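What Does a Town Planner Do?

Every town has a limited amount of land, and people want to use it in different ways. One family wants a bigger house. A store wants more parking. Kids want a place to play. A town planner helps decide what can go where.

Most towns have a map split into zones. Some zones are for homes, some are for stores, and some are for factories. In Drollton there are four kinds of zone, and each one has its own color on the map.

If you want to build something new, you usually have to ask for a permit. You send in drawings that show how tall the building will be and how close it sits to the street. The planner checks the drawings against the rules.

Neighbors can have a say too. In Drollton they get 22 days to write a letter or sign up to speak at a meeting. Children can write letters - you don't have to be a grown-up.

Sometimes the answer is yes, sometimes it is no, and sometimes it is "yes, if you change this part." A builder might be told to plant trees or leave room for a sidewalk.
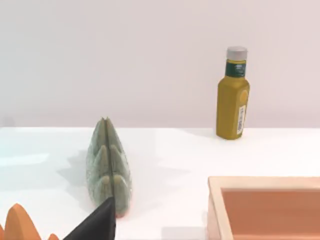 Laurinda Baptista writes: My class sent a letter about the new apartments on our street in December. We asked for a crosswalk, and the planner wrote back to us. Can a town change its zones later?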